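The Annex
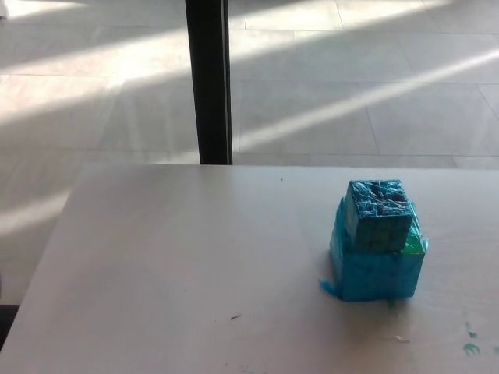 The model, on the big white table. Dark blue cube on top, turquoise box underneath.

The town of Skurnero had saved for 24 years to build an annex, and the architects at Piltlow sent the model over in June with a bill for $2,507.

"It's wrinkled," said the mayor.

"Textured," said the woman from Piltlow.

The mayor bent down until his nose was level with the turquoise part. A flap of blue stuck out from the bottom corner and curled across the table. He asked if it was a ramp.

"It can be a ramp," she said, and wrote something down.

"And the green?"

"Garden."

"It's coming through the wall."

"It's a very confident garden."

He walked to the other side. The cube leaned out a little over the front of the box, like a man checking for rain. That would be his office, she told him. He thought about his office for a while. Then he asked what the reddish-brown spot on the roof was, and she looked at it for longer than he would have liked.

"That's you," she said.

They voted 20 to nothing to build it, flap included.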